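Falten, aber richtig

Ein T-Shirt, zwei Ärmel, ein Kragen. Kann doch jeder. Denkt man, bis man im Hinterzimmer von Dimora steht, einem Secondhandladen mit 61 Quadratmetern, und Valentina Durán das eigene Werk wieder auseinandernimmt. Wortlos. Dann nochmal.

Seit Juni faltet sie hier mit Chia-jung Shih fast alles, was vorne ins Regal kommt. Mehr als 1.000 Teile im Monat, Shirts vor allem, dazu Strickjacken, Tischwäsche, ab und zu ein Vorhang. Bügeln fällt meistens aus. Keine Zeit, kein Platz für ein zweites Brett. Also muss die Falte sitzen.

Morgens um acht kommt die Ware aus der Wäscherei Gakier, in Säcken. Die Hosen gehen gleich auf Bügel, das Übrige kommt auf die Stapel links und rechts der Tür. Durán arbeitet im Stehen, Shih am liebsten auf einer Polsterbank, die mal in einem Wartezimmer stand. Stoff auf Stoff, sagt Shih, da rutscht nichts. Auf der glatten Platte von Stondex, die der Laden zuerst angeschafft hatte, wanderte jedes Shirt beim zweiten Umschlag davon. Die Platte ist jetzt Kassentheke. 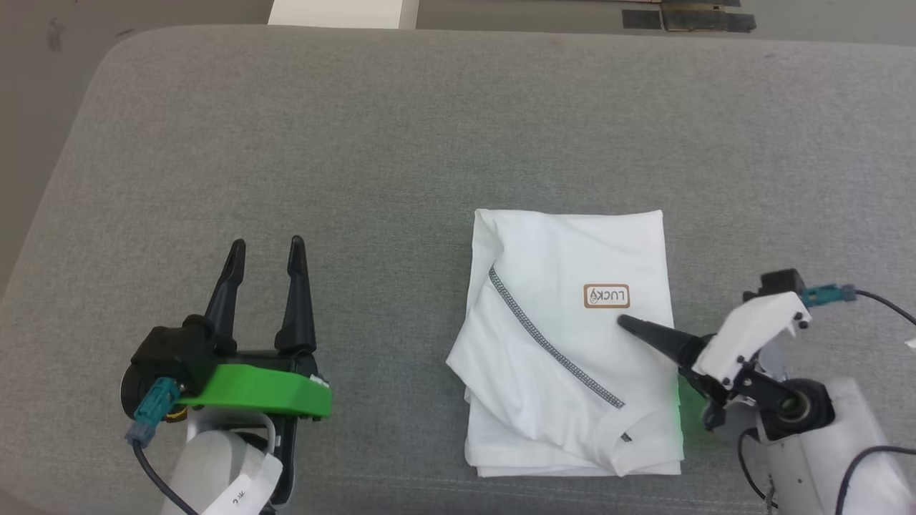 Der Kragen ist das Problem, immer der Kragen. Er ist doppelt genäht, dehnt sich anders als der Rest und schiebt beim Einschlagen alles zur Seite. Shih streicht ihn deshalb zuerst aus, mit der flachen Hand, und lässt ihn am Ende ein Stück herausschauen, damit man vorne am Regal sieht, was man da greift. Ganz glatt wird es trotzdem nicht. Bei dem weißen Shirt mit dem »LUCKY«-Schildchen liegt der Stoff am Kragen noch in weichen Wellen, und der dunkelgrau-weiße Zierstreifen läuft schräg über die Vorderseite. Solche Borten sind tückisch. Sie geben weniger nach als Jersey, und wer nach ihnen ausrichtet statt nach der Seitennaht, hat am Schluss ein Trapez. Durán würde die Borte nach innen legen. Shih nicht, der Streifen verkauft das Teil, findet sie. Darüber reden die zwei seit Wochen.

Die Methode selbst: Shirt mit der Vorderseite nach unten. Eine Seite bis zur Mitte, Ärmel zurück. Andere Seite genauso. Dann von unten hoch, einmal, zweimal, je nach Länge. Umdrehen, fertig. Breite 39 Zentimeter bei den großen Fächern, das Maß klebt als Papierstreifen an der Wand, ist aber schon halb abgerissen. Für die kleinen Fächer wird dreimal hochgeschlagen. Dicke Sweatshirts nie dreimal, die kippen.

Und wie lange dauert das? Durán braucht für ein Shirt kaum länger als für einen Satz. Shih ist langsamer, dafür kommen ihre Stapel seltener zurück. An einem vollen Tag im letzten Sommerschlussverkauf waren es 317 Stück zu zweit, danach tat der Daumen weh, bei beiden der rechte.

Vorne im Laden hält die Ordnung dann bis etwa elf. Eine Kundin sucht Größe M, zieht von unten, der Turm ist hin. Ärgert das? Durán zuckt mit den Schultern. Shih schon ein bischen. Sie hat angefangen, die Größen auf Pappstreifen zwischen die Lagen zu stecken, seitdem wird weniger gewühlt.

Für zu Hause raten beide zum Gleichen: nicht stapeln, stellen. Schublade auf, Shirts hochkant rein, Falz nach oben. Wer keine Schublade hat, nimmt einen Korb, bei Durán ist es einer von Jaidee, flach und ziemlich ausgeleiert. Und die Wäsche nicht erst über Nacht im Korb lassen, sonst hat man die die Knitter schon drin, bevor man anfängt. Shih faltet ihre eigenen Sachen übrigens gar nicht. Hängt alles.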